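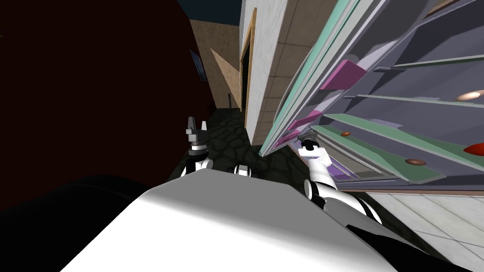

Computer rendering of a robot with two jointed arms.

Stillside approves single filing fee for new business registrations

20 September 2025

The Stillside Business Development Office has approved a single filing fee for companies that register in the district, replacing the separate charges now collected for registration, premises inspection and signage. The new fee will be $1,000 for companies with their main office in Stillside and $2,000 for branch offices of companies based elsewhere. It takes effect in November.

Under the current schedule, a company opening its main office in leased commercial space pays a combined $3,495 before it may begin trading. Those charges are billed by three departments on different dates, and an application does not move to the next department until the previous invoice has been settled.

"Applicants told us that the cost mattered, and that the order of the invoices mattered nearly as much," said Birthe Brynjólfsdóttir, director of the Business Development Office. "A company that had signed a lease in the spring could still be waiting on a sign permit well into the summer. The new schedule puts all three reviews on one application."

The inspection and signage reviews themselves remain in place. Departments will carry them out at the same time, and the applicant will receive one written decision. Where an inspection finds a fault, the company will have 30 days to correct it without paying again. A second reinspection will be charged at the ordinary hourly rate.

The change was supported by Triris, a regional employers' association, which had asked the district to review its fees after two member companies chose sites in neighboring Filtmont. Filtmont moved to a combined application last year and does not charge separately for signage.

Þröstur Blöndal, policy manager at Triris, said the association welcomed the decision but would continue to press for a shorter review period. The district has set a target of 6 weeks from receipt of a complete application. Triris had proposed four.

"The fee is now competitive with what our members see in the surrounding area," Blöndal said. "The timetable is an improvement, and we will be looking closely at how often it is met."

Food service businesses and licensed child care providers are not covered by the single fee and will continue to apply through the existing health and licensing process. Home-based businesses with no outside employees also remain under their present schedule.

Companies with an application already in progress may transfer to the new system once it opens. Any amount paid before the transfer will be credited toward the single fee. Amounts above the new fee will not be refunded, although they may be applied to the first annual renewal.

Application forms will be available at the district offices on Hjaltested Street and through the Business Development Office website. Paper applications will still be accepted. Staff will hold an information session for landlords and leasing agents before the change takes effect, and written questions may be submitted to the office in advance.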